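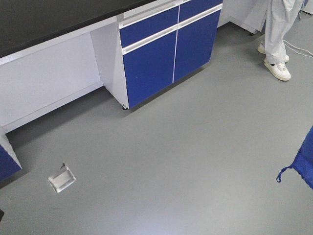 News > Product releases > Laboratory furniture

Workora adds mobile base cabinets to its Ponerier laboratory bench series

FLEVHAM – Workora has extended the Ponerier range of laboratory benches with a set of under-bench cabinets on casters. The units are available for order from October and fit all current Ponerier bench frames, including those already installed.

The range consists of a fixed bench with a black worktop and open knee spaces, into which base cabinets are placed as required. Cabinet bodies are white. Fronts are blue as standard, with white and light gray available at no extra charge.

The first cabinet in the new set has 2 shallow drawers side by side above 2 tall doors. A horizontal white handle rail runs across the front below the drawers. Other versions have 3 or 4 full-width drawers and no doors. All versions share the same body, so fronts can be exchanged on site with a hex key.

Each cabinet stands clear of the floor on its casters. Workora specifies this clearance so that the floor below can be mopped without moving the unit, and so that small spills do not reach the lower edge of the body. The front casters lock. For seated work, a cabinet can be rolled out and the recess used as a knee space. The white back panel of the recess is removable and gives access to service lines behind the bench.

The series has been installed at the Fiore teaching laboratories, where 49 cabinets were delivered over the summer. The rooms have smooth gray flooring, and the casters supplied are a soft-tread type intended for this surface. Hard-tread casters are offered for tile. Installation took about 3 weeks, including leveling of the benches and fitting of end panels.

Existing customers should note the following. Benches made to the earlier frame pattern – recognizable by a single rear crossbar – need an adapter strip before mobile units are fitted. The strip is included with the order if the frame number is given. Fixed cabinets remain in the catalog, and spare fronts and handle rails will continue to be supplied for both types.

Load tables, cleaning instructions and front color samples can be requested from the Workora sales office in Flevham. Lead times are confirmed at the time of order and depend on the front color selected.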